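Subject: Re: [weather-watchers] Rain gauge readings, April so far

Minttu Hakala wrote:

> Has anyone else had trouble with the Nurnia gauge this month? Mine showed
> next to nothing for that wet spell, and the neighbour's bucket had a good
> couple of inches in it. I've cleaned the funnel twice. Also, is the map
> going to be redone before Friday? My dot is in the wrong valley again!

Hi Minttu and all,

Yes, same trouble up at Groltia, and I'm only 50 metres from the river so I know perfectly well it rained (the lower path was under water by teatime). I had the Nurnia out on the post beside my old Hellström, and the Hellström caught plenty while the Nurnia sulked. Mine had a spider living in the tipping bit, so do look further down than the funnel. Unscrew the base, it's only two screws, and give the little see-saw a nudge with a pencil. If it sticks, that's your missing rain.

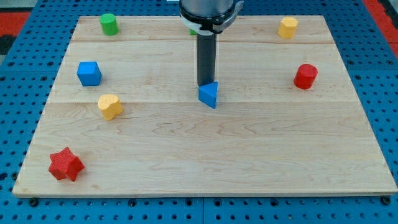 As for the map, I'm redoing it on Thursday night and yes, your dot will move, sorry! I had you down at 800 feet when you're well below that, and the program then decided you must be over the ridge. While I'm in there I'm changing the markers, as the round ones all vanish into the contour lines once you print it. I fancy a blue triangle like the one over the wooden board there, point and all, for anyone reading a manual gauge, and a plain square for the automatic ones. Shout if you hate it.

One more thing, station 3946 has been sending the same reading every morning at nine, so whoever that is, please check your batteries. And if you're still on the Flellex upload page, the old one, it drops anything sent after midnight. Use the new page or just email me the numbers and I'll type them in.

More wind on the way by the look of it, so peg things down.

Cheers,
Pat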